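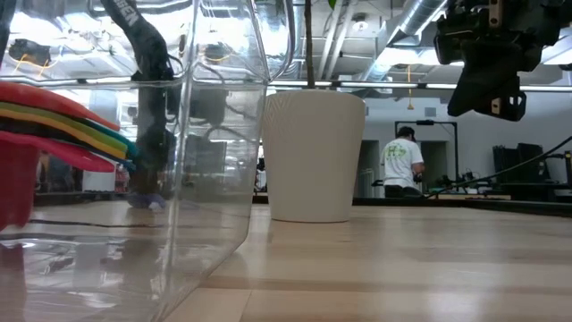 Filed under: Home & Small Spaces

1/ February 1, 2020. January was the month of putting things back where they belong. I kept notes as I went, so I'm posting them in order.

2/ Started with the clear plastic bin. Everything small and colorful had ended up in it. I bought it at Groltetti two years ago and it has no lid anymore. I'm keeping it for the bright stuff only, so I can see what's in there from the side.

3/ Measuring scoops next. The dark blue one and the yellow one stay out on the butcher-block table by the plant. I use them for potting mix and plant food, so they don't go back in the kitchen drawer. 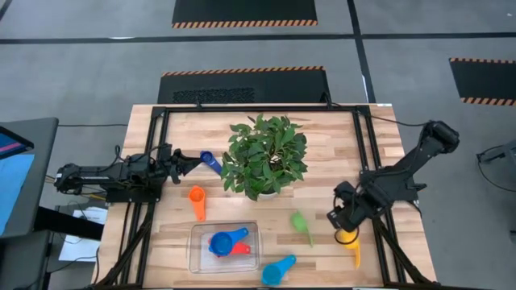 4/ THE PLANT
It came from Orach, the nursery on the Evmont road. It was small when I got it and now it's a bush. White pot, far half of the table, turned a little every week. It gets water when the top of the soil feels dry.

5/ Cloths. I had 162 things on the January list and "sort the cloths" was the one I kept skipping. Small ones get bundled together, all colors. Big ones get folded and go on the shelf.
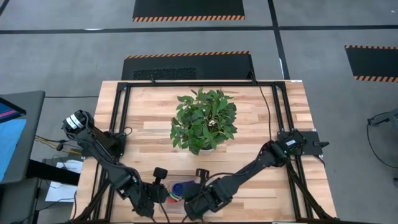

Blue, red, yellow and green cloth, on the table below the plant.

6/ Still to do: wipe the tabletop down with oil, find a lid that fits the bin, and take the spare pots back to Orach. Will add to this thread when the lid shows up.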